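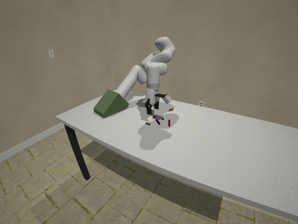

Chapter 4
When the Arm Joins the Crew

Walk into the returns department at Gilmartin on a busy morning in March and the first thing you notice is how much people are talking. They talk across the benches, over the carts, and through the open door to the loading dock. Before the sorting arms came, the room was quieter. Everyone had a bin, a scanner, and a quota, and a good sorter kept her head down and her hands moving for the whole shift.

Gilmartin takes back small hardware parts from stores: pegs, spacers, knobs, caps, the loose bits that come home in the bottom of a box. Sorting them by hand is skilled work, and it is also hard on the neck and wrists. An experienced sorter can clear 1,000 pieces before lunch and tell you, without looking twice, which ones were never Gilmartin parts to begin with! That second skill is the one this chapter keeps coming back to.

In Chapter 3 we followed a product through a plant and asked where machines fit. Now we turn the question around and ask what happens to a job when part of it is handed over. A job is really a bundle of tasks, and the tasks rarely leave all together. Picking up a part that lies on its side, turning it, and setting it in the correct tray is one task. Deciding that a part is worn, mislabeled, or worth a phone call to the store is another. The two used to happen in the same pair of hands, often in the same second, and pulling them apart takes a surprising amount of thought.

Much of that thought can be done before any equipment arrives. Planners build the cell on a computer first, with a table, an arm, and a handful of simple shapes, and they try things out. Can the gripper come straight down on a cylinder lying at an angle? What if a ball rolls? What if two parts are nearly touching? Trying a bad idea this way costs very little, and that is part of the fun. At Flatwood, a furniture supplier with 173 employees, the planners put the model up on a big screen in the break room and left it there for the whole month. People on the line began suggesting changes (move the tray, turn the table, leave space for a cart to get by), and the layout that was finally installed owes a lot to them.

Not every workplace does it that way. Drideck, a maker of outdoor flooring, bought its first arms and told the packing crew afterward. The arms ran well. The crew, though, had no say in where they stood, and for months people walked the long way around to reach the tape. We will look closely at both companies, because the machines were much alike and the results for the people were so different.

Pay and training come up too. When Kakus moved its sorters into a new position called cell operator, the title changed on the first day and the wage did not. What should a person earn for watching over a machine that does what she used to do, plus fixing it when it stalls? There are several serious answers, and you will find managers and workers on more than one side.

Words to know in this chapter

Task: a single piece of work with a clear start and finish.
Cell: the area where a robot and its tables, trays, and parts are set up together.
Gripper: the tool at the end of an arm that takes hold of a part.
Exception: a part or event the machine is not set up to handle, passed along to a person.

Before you read

Think of a job you have done, paid or unpaid, and list the tasks in it. Mark the ones you would gladly give away. Then mark the ones you would argue to keep, and write a sentence or two on why. Hold on to the list, as you will need it for the Flatwood case in Section 4.1.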